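The Nutgate branch library reopened in March after a long period of refurbishment, and I have now made enough visits to set down some considered remarks. This journal has followed the project from the first public notice, and several readers have written to ask whether the result justifies the expense. My view is that it does, with reservations concerning the reading room and the bus stop.

The collection has been reduced. The former building held 2733 volumes in local history alone, many of them duplicates or bound council minutes. The new shelves carry 1042 of these, and the remainder may be requested from the store at Zultley. Requests placed before noon are filled the following morning. I have used the service twice and found the staff prompt and courteous, although the request form still asks for a shelf mark that the public catalog does not display.

## Getting In and Getting Around

The old entrance on Flundano Street had four steps and a door that opened outward over the top one. It has been closed to the public and now serves as a fire exit. Visitors enter from the side court by a level path, and the inner doors are wide enough for two people to pass with bags.
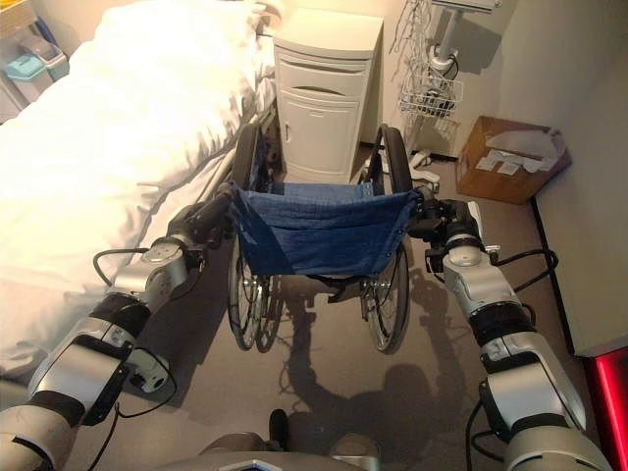
Within the building, the aisles between the shelves have been widened at the cost of one full row of fiction. This was the subject of many letters during the consultation, and I wrote one of them. I argued at the time that the large-print section should not be moved to make room. It was moved regardless, to the wall nearest the issue desk, and I must concede that it is better placed there. The lighting is even and the lowest shelf has been left empty so that one need not bend to read the spines.

The reading room is less successful. The chairs are handsome but too low for the tables, and the clock has been mounted behind a pillar. The heating was also running on a mild afternoon, when a window might have done as well. I have submitted these points in writing.

## The Hegedűs Bequest

Long-standing patrons will remember the Hegedűs bequest, a set of 166 maps and field surveys that spent many years in a locked cabinet. These have been cleaned, listed, and placed in flat drawers on the upper floor. Any cardholder may consult them by appointment. The sheet showing the orchards north of Nutgate is in fine condition -- the pencil notes in the margin are still legible -- and I would recommend it to anyone with an interest in the old field names.

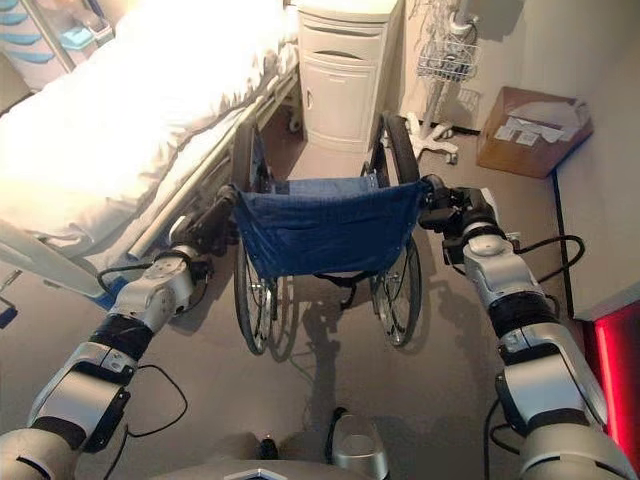 *Folded wheelchair with a navy-blue backrest.*

A printed guide to the maps is available at the desk. The first printing was 1000 copies, and a corrected second printing is planned, as the index in the present one omits everything under the letter M.

The bus stop remains on the far side of the main road, with no crossing between it and the court. The council has acknowledged my letter on this matter and has stated that it will be taken up with the next review of the route. Opening hours are unchanged, except that the upper floor now closes at 4:30 in the afternoon.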